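## Getting the bin cell back on its feet

If you walked past the back of the Tudgate shop in April and heard cheering, that was us, and it was over a bin. The picking cell is running again! Norbert Sárközi and Zhiqiang Qian spent the best part of two weeks on it, and I got to hang around, hand over hex keys and ask too many questions.

For anyone who hasn't followed the saga, the cell does one thing. Bars go into a metal bin in any old heap, and the arm has to find them, grab them and hand them on to the Brineston line. It had been getting worse since the winter. Picks near the walls were the trouble – the fingers would come down a hair off, touch the slope and fault out, and someone had to walk over and clear it.

Norbert's first suspect was the bin itself, and he was right. It had been creeping across the table a little with every bump. Clamps went on, we squared it up, and Zhiqiang taught the corners over again from the pendant, one at a time, at a speed that would embarrass a snail. Then he did the whole lot a second time, which I thought was overkill until he showed me how far the first set had been out at one corner.

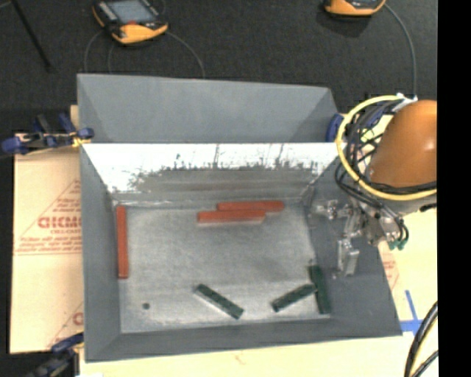 *Brarance Shop News, p. 4*

The red and green bars are our test load. Two colors make it easy to shout across the shop which one you want it to go for next, and by the second afternoon we were all doing it. A bar lying flat in the open is easy money. The ones to watch are the green pair on the right, where one end meets the other bar and the far one rests up against the wall. The long red one along the left wall is just as mean, and the two at the back overlap, so the order matters.

The other big job was the dress pack. You can see the yellow hose looping around the orange housing with the black cables bundled in beside it. It isn't pretty yet! Norbert wants enough slack for the wrist to turn all the way without the hose dragging on the bin wall, and he would sooner leave the loop generous while we test and tidy it later. Please don't "help" by pulling it snug. The air lines at the gripper end got new tube while we were in there, and the finger bolts were all taken out, cleaned and torqued.

Now the good part. We ran 498 picks overnight with 4 faults, and all of them were at the right-hand wall. Zhiqiang changed the approach angle for that side, and the next run went 823 picks without a stop. I have never seen him smile at a log file before.

A few things if you're on the cell this month:

- Check the clamps at the start of the shift, by hand. Looking at them doesn't count.
- If the bin has moved at all, stop and call Norbert before you run anything.
- Keep pendant cables clear of the arm's side of the table.
- Wipe the bin floor when you change loads. Scuffs are fine, grit is not.

Still on the list: a proper bracket for the hose, and a set of locating blocks from Popescu so we can retire the clamps. The drawing for the blocks is number 76 in the cell folder if you want to look it over, and Zhiqiang would love a second pair of eyes on the hole spacing.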